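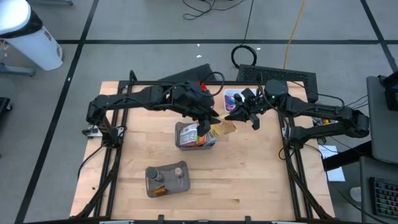 Newsletter > Autumn issue > Shop floor

Can a machine put the snacks away yet?

Readers ask us this in one form or another every few months, usually after seeing a video of a robot folding a shirt. The short answer for November 10, 2024 is that a pair of arms can do a fair amount of sorting and packing at a table, slowly, if someone has set the table up for them. The rest of the kitchen or the stockroom is still yours.

Snack packets are a common test item, and a harder one than they look. A cardboard box has flat sides and stays the shape it is. A foil packet crinkles when you grip it, slides against the one beside it and throws back light in a way that confuses cameras. When two arms hold the same packet above a bin, each one has to allow for the other. If the first lets go early, the packet drops. If it lets go late, the packet tears or gets pulled out of place.

Manikandan Varma has spent two years on this kind of task at Mosora, a small firm that builds two-armed work cells for stockrooms. His group ran 3000 practice handovers before they were willing to put a number on anything. He says most of the failures were dull ones. The packet was picked up by a corner and swung, or two came up stuck together. A person fixes either of those without thinking. The arms had to be taught to put the packet down and start again.

Speed is the other matter. In a trial in May at a Plikis stockroom, two arms were given 600 small items to sort into bins during a shift. They finished, with 20 items set aside for a person to deal with. A stock clerk doing the same job would have been done before lunch and would have answered the phone as well. Plikis has kept the cell for overnight work, where the pace matters less.

Ayantu Alemneh, who runs the stockroom, was asked whether she would want one at home. "No. I'd have to clear the table for it first, and clearing the table is the chore."

Her point covers most of what is wrong with the home versions. A shop-floor cell is bolted to a frame, the bins go back to the same spots and the items are known ahead of time. A home has none of that. The bottle is on the counter one day and under the sofa the next. Aerts, which sells a single-arm kitchen helper, asks buyers to keep a marked area free for it, and owners tell us they stop doing so after a few weeks.

Where things stand, from what we have seen this year:

Picking up small packed goods and moving them between bins works at a table, with a person nearby.
Bottles and jars are fine when upright. Lying down, they roll.
Loading a dishwasher works in demonstrations, with the maker's own dishes.
Laundry is slow. Towels are all right, fitted sheets are not.
Anything involving stairs, pets or a full closet, no.

Vesex has promised a visit to its new test kitchen before the next issue. We plan to bring our own groceries.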